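Boletín de Warnau, sección «En el banco de pruebas»

Dos pinzas de mano, una sábana ajustable y mucha paciencia

Quienes leéis este boletín desde el principio ya sabéis que en Warnau nos cuesta dejar una comparación a medias. Empezamos en octubre con la idea, muy modesta, de dedicar una tarde a decidir si nos quedábamos con la pinza Vadow de siempre o si valía la pena pasar a la Nandier, y aquí seguimos, con una libreta entera de anotaciones y una lista de correos sin contestar que me da bastante vergüenza (si el tuyo es uno de ellos, perdona, prometo ponerme al día).

Para los que llegáis nuevos, un resumen rápido. Las dos son pinzas de mano, de dos dedos, y llevan su propia cámara mirando hacia las puntas. Una persona las maneja como si fueran una prolongación de la muñeca, hace la tarea y lo que se graba sirve después para enseñársela al brazo. El brazo, en nuestro caso, es el Drakos, que espera con bastante dignidad en el taller a que le demos algo decente que aprender. La Vadow y la Nandier se parecen mucho en papel: un peso casi igual y una carrera casi igual. Donde empiezan a separarse es en la forma de cerrar, en la holgura que cogen las articulaciones con el uso y en lo que la cámara alcanza a ver cuando los dedos están juntos.

Esto último nos ha ocupado más tiempo del que pensábamos. Con los dedos cerrados, el propio mecanismo se come una buena parte de la imagen, justo la parte baja y central, que es donde uno querría ver la tela. Con un vaso o una caja da un poco igual, el objeto asoma por los lados y el modelo se apaña. Con una tela extendida y del mismo color por todas partes, lo que queda para orientarse son las arrugas, el cabecero y lo que haya al fondo contra la pared.
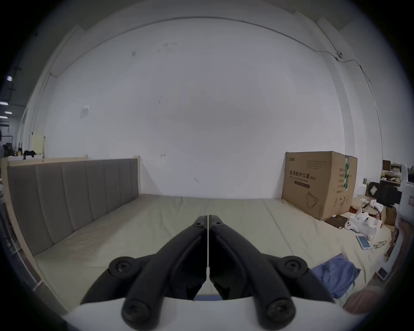

Prodromos Moschos nos escribió que él dejaría de pelearse con el ángulo de la cámara y se preocuparía antes por los tornillos de las articulaciones, que en su experiencia se aflojan mucho antes de lo que uno cree, y que una holgura pequeña en la base se convierte en una holgura enorme en la punta. Añadía que conviene marcar la cabeza de cada tornillo con un rotulador fino y mirarla al acabar la sesión, sin desmontar nada.

Le hicimos caso, y menos mal. En la Nandier, después de 300 cierres seguidos, la marca de uno de los tornillos de la base se había movido lo suficiente para que se notara a simple vista. En la Vadow no se movió ninguna, aunque también es verdad que esa unidad ya la habíamos reapretado nosotros en verano y jugaba con ventaja. La repetiremos con las dos recién montadas, que es como tendríamos que haberlo hecho desde el principio, y ya os contaré.

Sobre la tarea en sí: escogimos la cama porque es agradecida y cruel a partes iguales. Una sábana no se rompe, no rueda debajo de un mueble y se puede volver a empezar tantas veces como haga falta. Pero coger un pellizco de tela tirante con dos dedos rígidos es dificilísimo (probadlo en casa con unas pinzas de cocina, de verdad, es una lección de humildad), y alisar una arruga sin crear otra al lado pide una presión que cuesta mucho mantener con el brazo estirado hacia el fondo del colchón. De los 83 intentos que apuntamos con la Vadow dimos por buenos 54. Con la Nandier todavía no quiero dar una cifra, pues cambiamos de almohadilla a mitad de la serie y mezclar las dos partes sería hacer trampas.

Lo que sí puedo adelantar es una impresión. La Nandier cierra con más suavidad y se agradece al final de la tarde, cuando la mano ya protesta. La Vadow tiene un recorrido más seco, con un pequeño tope al final que a mí me gusta porque sé cuándo he llegado, y que a media plantilla le parece insoportable. En este asunto no creo que lleguemos nunca a un acuerdo, y quizá tampoco haga falta.

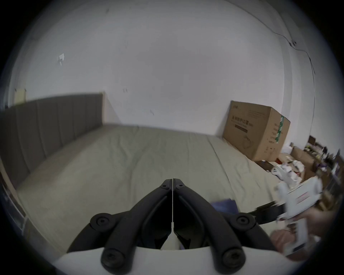 Los dedos juntos sobre la sábana y, a la derecha, una mano con el dispositivo blanco.

Otro punto que nos habéis preguntado varios es si hace falta una vista general además de las cámaras de las pinzas. Nosotros empezamos creyendo que no. Luego vimos que al repasar las grabaciones de muñeca perdíamos la noción de dónde estaba una mano respecto de la otra, sobre todo cuando las dos trabajan muy separadas, y que una imagen tomada desde arriba lo resolvía de un vistazo. Tiene su precio, claro: más datos que guardar, otro reloj que sincronizar y una cosa más que cargar por la noche. El controlador nos dio 4 cortes de sincronía en una misma mañana y acabamos todos un poco de mal humor, yo la primera.

Desde arriba se aprecia además cuánto abre cada dedo antes de acercarse a la tela, un detalle que en la vista de muñeca pasa desapercibido y que cambia bastante de una persona a otra. Hay quien llega con la pinza abierta del todo y quien la lleva ya medio cerrada, y el Drakos, pobre, tiene que aprender de los dos.
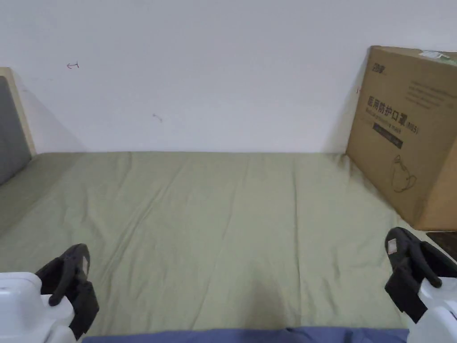 Una lectora pregunta si no sería más sencillo fijar la apertura inicial por norma y obligar a todo el mundo a empezar igual, ya que en su taller lo hicieron así y las demostraciones salieron mucho más parejas, aunque reconoce que el brazo se atascaba en cuanto encontraba la tela un poco más alta de lo habitual.

Me parece una pregunta estupenda y la vamos a probar en la próxima tanda, mitad con apertura fija y mitad libre. Si alguien más tiene datos de algo parecido, aunque sean de otra pinza, que nos los mande a la dirección de siempre. También buscamos almohadillas de repuesto para la Vadow, de las antiguas, las de perfil bajo. Pagamos el envío.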